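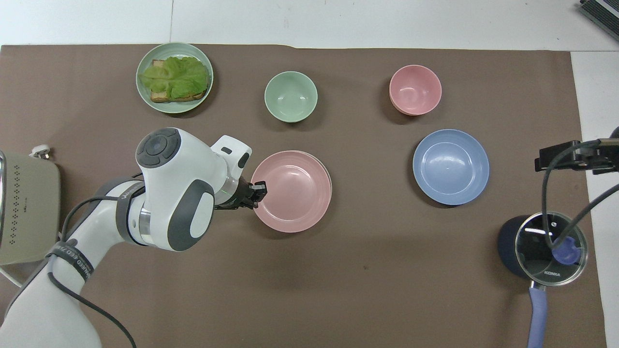 Breakfast layout on the bench, left gripper at the pink plate.

Joint speed on both arms is capped at 209 while I retune the grasp offsets. Plate rims are thin, so Z error matters more than XY.

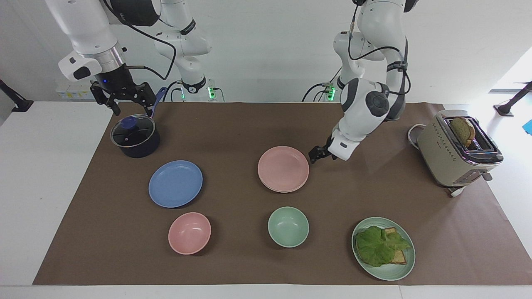

Pot handle gets its own grasp pose - long lever, so I raised the grip force limit to 834 of 1000. Wilfredo Lagman wants it lower. Will log both.

Config goes in the Corkon folder tonight. Next up is timing between the 2 arms.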